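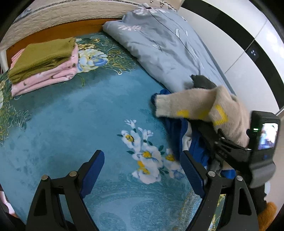

Rohani Yusof는 니트를 집을 때 손가락을 더 넓게 벌리고 들어가야 한다고 했다. 좁게 들어가면 윗장만 집히고 아랫장은 그대로 남는다는 것이다. 저녁에 메모로 받은 말인데, 우선 적어 두고 다음 조정 때 반영하기로 한다.

2019년 6월 27일

핸드 그리퍼 2호기. 링크 핀을 전부 다시 조였다. 왼쪽은 괜찮은데 오른쪽 바깥 핀이 자꾸 풀린다. 나사 고정제를 발라 두고 하룻밤 둘 것. 와셔는 얇은 쪽이 맞는다. 두꺼운 걸 끼우면 완전히 벌렸을 때 링크 막대끼리 스친다.

패드는 골이 진 것으로 계속 간다. 매끈한 패드는 얇은 면에는 나쁘지 않았지만 털 있는 천에서는 미끄러졌다. 골 방향을 세로로 돌려 출력한 것도 한 벌 있는데 아직 안 끼워 봤다. 서랍 두 번째 칸, Drosell이라고 쓴 봉투.

방아쇠 스프링 교체. 전에 쓰던 건 손이 금방 피곤해진다. Wian이 가져온 약한 스프링으로 바꾸니 당기기는 편한데 돌아오는 게 느리다. 중간 세기를 Hokance에 주문했다. 부품 번호 끝자리 887. 배송비가 아까워서 핀도 같이 넣었음.

기록 쪽. 옷 개기 19회분을 저장했고 그중 2회는 버린다. 하나는 시작 표시를 안 눌렀고, 하나는 양손 시각이 어긋났다. 시각 맞추는 스크립트는 Nandi가 고친 판으로 써야 한다. 내 노트북에는 아직 옛날 판이 깔려 있어서 파일 이름이 겹친다. 버릴 파일은 지우지 말고 따로 폴더에 옮겨 둘 것.

목표는 300회. 지금 속도면 10월까지는 걸릴 것 같다. 소매 긴 옷이 제일 오래 걸린다. 소매부터 안으로 접고 몸판을 접는 순서로 통일하자고 Palesa한테 말해 두었다. 사람마다 순서가 다르면 나중에 학습시킬 때 골치 아프다.

케이블은 손목 안쪽으로 돌리니 덜 걸린다. 다만 커넥터가 꺾이는 자리에 힘을 받는다. 꺾임 방지용으로 짧은 고무관을 하나 잘라 끼웠는데 임시다. 제대로 된 클립은 손잡이 도면에 넣어서 다시 뽑아야 함.

남은 일: 오른쪽 핀 확인, 세로 골 패드 시험, 손가락 최대 벌림 폭 다시 재기, 내 노트북 스크립트 교체. 육각 렌치 작은 것은 Brisa 공구함에 돌려놓았다.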